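Does reservoir filling really set off earthquakes? (Flirnbridge thread, part two)

Gurkach
Part one got too long so I'm carrying on in a new one. For anyone joining, the claim in the Flirnbridge leaflet is that the tremors we had in December were caused by the water company refilling the upper reservoir after the dry summer. My problem is that the leaflet gives no depth for a single tremor. If they were ten kilometres down I want to know how a few metres of extra water did it within a fortnight.
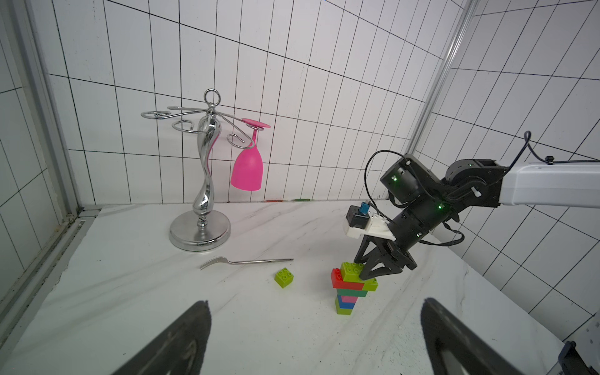 Reply 2

Zervas
You're being too hard on it. Reservoir quakes are a real thing and have been written about for decades. The weight presses on the rock and water works its way into old faults. You don't need much if the fault was ready to go anyway.

Reply 3

Gurkach
"Ready to go anyway" is doing a lot of work there. If it was ready to go, anything gets the blame. Last year it was the quarry.

The leaflet says 2,309 people reported shaking. Fine, but reported to whom? There's a web form with no check on it. I filled it in twice from the same kitchen to see what would happen and it took both.

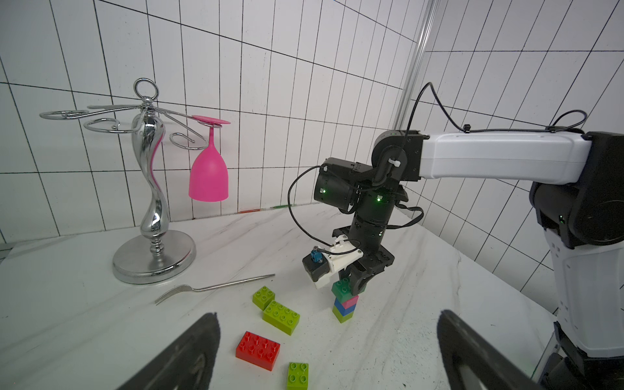
Reply 4

Pravus
The bit about load is what bothers me. People hear "millions of tonnes of water" and picture the hill buckling, but the load is spread over the whole valley floor and it drops off with depth. Think of a chrome wine glass rack with a wide round base, like the one in the photo. The base spreads the weight over the table, and the table doesn't much care. Put the same weight on a nail and it's another matter. So I'd forget the weight and look at seepage, and seepage is slow in the sort of rock we've got. I'd expect months, maybe years.

Reply 5

Zervas
Slow in solid rock, yes. Not slow along a fracture. There are at least two mapped faults under that end of the valley and one of them comes up near the dam. Have you looked at the sheet?

Reply 6

Pravus
I have, and the one near the dam is dotted, meaning whoever drew it was guessing. I'm not ruling it out. I'm saying a dotted line isn't evidence.

Also the level was higher than this for most of the last 11 years and we got nothing. Why would a refill to below the old level do what the old level didn't?

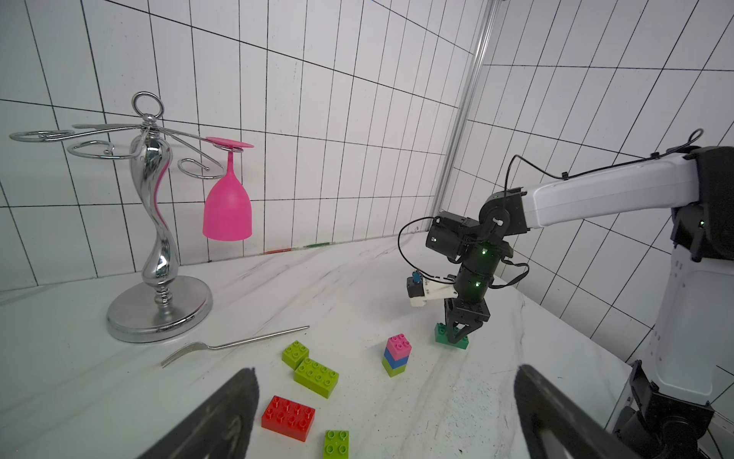
Tõnu Adomaitis thinks the speed of the rise matters more than the height, and asked me to put that up as he can't get his login to work. His point is that a fast change gives the pressure no time to even out. He'd want the daily levels before he'd say any more, and so would I. The company only puts out monthly ones.

Reply 8

Gurkach
Then that's the first thing to ask for. Daily levels, depths, and where the instruments were. My understanding is the nearest one is over the county boundary, so the locations on that leaflet map could be miles out. They've drawn neat little circles right on the shoreline, very handy for the argument.

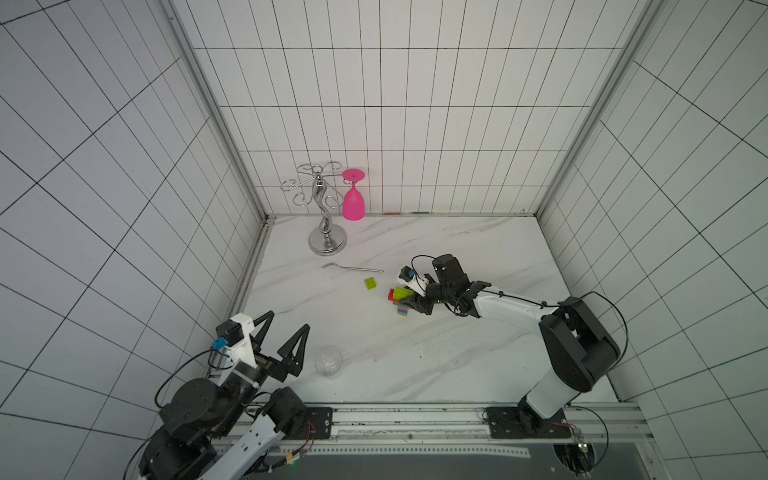
Reply 9

Zervas
I'll write to them about the daily figures. But you two want 100 per cent proof before you'll let anyone even raise it, and nobody gets that with earthquakes. A cluster starting just after a refill is worth a proper look.

Reply 10

Gurkach
Worth a look, agreed. The leaflet doesn't say "worth a look" though, it says "caused by", in red, and they printed 2,000 of them. If the levels come back and there's a sharp jump the week before, I'll say so on here. Did anyone keep the first version, the one with the graph? The link's dead for me.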